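Home Kitchen Laundry Garage Outdoors Ask a Question Archive

Getting Outdoor Fabric Clean (and Keeping It That Way)

I love washing outdoor fabric. There, I said it! Cushion covers, awnings, the canvas sling on the old deck chair, all of it. You start with something gray and sad, and an hour later it looks like it belongs to a nicer house than yours. I did a whole porch's worth last weekend and I'm still going out to look at it.

Start dry. I can't say this loudly enough. Take a stiff broom or an old hairbrush and get every bit of dust, pollen and spider business off before any water touches the cloth. Wet pollen smears into a yellow paste and you'll be at it until dark. A vacuum with the brush end is even better if your cord reaches.

Then mix your bucket: lukewarm water and a good squirt of plain dish soap. Please skip the fancy stuff until you've tried this. Work with a soft brush in small circles, one panel at a time, and rinse each panel before you move on so the soap never dries on the fabric. Soap that dries leaves a ring, and the ring grabs dirt faster than the cloth around it ever did.

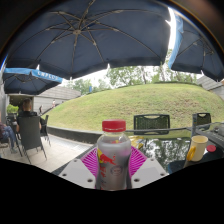 Binta Tamuno

Patio umbrellas are my favorite of the bunch. Open them all the way and do the underside first, from the hub out to the edge, with a barely damp cloth. Wipe down the ribs while you're under there, and look at the spots where the struts meet them, where grime loves to sit. After that do the top with your soapy brush and a gentle hose. Leave it open until it's bone dry. Folding it up even a little damp is how you get mildew, and the smell will greet you every time you crank it open.

Dark colors show bird droppings and hard water spots more than light ones do. For the droppings, lay a wet rag over the spot for ten minutes and it lifts right off. For water spots, one part white vinegar to four parts water, dabbed on and rinsed well (try it on a hidden corner first). My neighbors over on Trirthorpe Lane have very hard water and they finish with a jug of distilled, just for the last rinse. Works beautifully!

Zippers on cushion covers: close them before washing, then rub a candle stub along the teeth once they're dry. Covers go back on the foam while they have the tiniest bit of give in them, so they stretch to fit, and then the whole cushion stands on its edge in the breeze to finish.

A few odds and ends. Run a drop of sewing machine oil through the crank twice a year, and wipe off the extra so it can't drip on the cloth. Loose stitches get fixed the day you spot them, with polyester thread, never cotton. I store everything in old cotton pillowcases, which breathe, and hang them from a hook in the garage. In February I take them down and give them a sniff, and anything musty gets an afternoon by an open window.

Next time I'm tackling the grill cover, which is going to need a bigger bucket. Send me your grease tricks!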